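Koppel folding table, white, six months in

I've been meaning to write this one up since May, when I finally gave up on the old pine desk in the spare room and bought the Koppel. It's a plain white folding table sold by Betico, and I know a folding table isn't something people get worked up about, but I've ended up loving this thing and I keep recommending it to anyone who stands still long enough.

A bit of background on what I wanted. Our spare room is small, and it has to be a sewing room, a homework room, a gift wrapping station and (when family comes over) a bedroom. So whatever went in there had to fold up and slide behind the wardrobe. I also wanted white. The room faces south and gets hardly any sun, and the dark desk made it feel like a cave. I looked at the Skusier as well, and it was a decent table, but the only colour left was a sort of muddy grey and the legs had that springy feel when you leaned on one corner.

Setting up the Koppel took me no time at all. The legs swing out, there's a collar that drops down over each brace, and you flip the whole thing over. I can do it on my own, though I do rest one edge on the bed while I turn it. The first couple of goes I pinched my finger in the collar, so watch out for that, especially if the kids are helping.

The top is where it really wins me over. It's smooth without being shiny, so fabric slides nicely under the sewing machine and you don't get the lamp glaring back at you. Pencil comes off with a damp cloth. Ballpoint comes off with a damp cloth and some swearing. I had one bad moment with a red marker during a school poster and was sure I'd be living with it forever, but bicarb and a soft sponge got it down to nothing over a couple of tries. I wouldn't use anything scratchy on it.

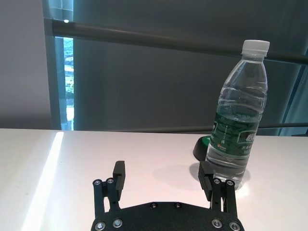
I'm also pleased with how steady it is. My test for any table is whether I can leave a full drink on it while somebody rubs out a maths mistake at the other end, and the Koppel passes. There's a tiny bit of movement lengthwise if you really go at it — cutting heavy denim, say — but with everyday jobs I don't notice. The feet have little caps that grip well on our floorboards. On carpet it's a touch less solid, though still fine for cards or a jigsaw.

We've dragged it all over the place. It's been out on the verandah for a birthday lunch, in the garage when I was repainting some drawers (drop sheet on, obviously), and in the lounge for a 1,000 piece puzzle that took us most of the winter holidays. The puzzle fitted with enough room left over for the sorting trays and the box lid, and everyone could reach in from both sides. I had my eye on a 3,000 piece one next, but I suspect that would need a second table pushed up against the end. Don't tempt me!

Now the grumbles, and there are a few. White shows everything. Coffee rings, crumbs, lint, the lot. If that sort of thing drives you mad, get a darker one. The carry handle is moulded in and has a rough seam on the underside, which I smoothed off with a nail file. And the instruction sheet is a single page of drawings with the leg collar shown upside down, or at least I'm fairly sure it is.

I'd love it to be a bit taller, too. It's perfect for sitting, but for cutting out fabric I end up hunched over, and I feel it the next day. A friend put me on to the Brarklow leg risers, which slip over the feet, and they help a lot. I only use them when I'm standing.

It cost more than the supermarket ones, and I did dither over that. I'd still pay it again. The last cheap folding table we owned sagged in the middle after one summer, and this one is still dead flat with the sewing machine parked on it most of the week.

Five stars from me, minus a smidge for the handle. If Betico ever bring out a longer version I'll be first in the queue.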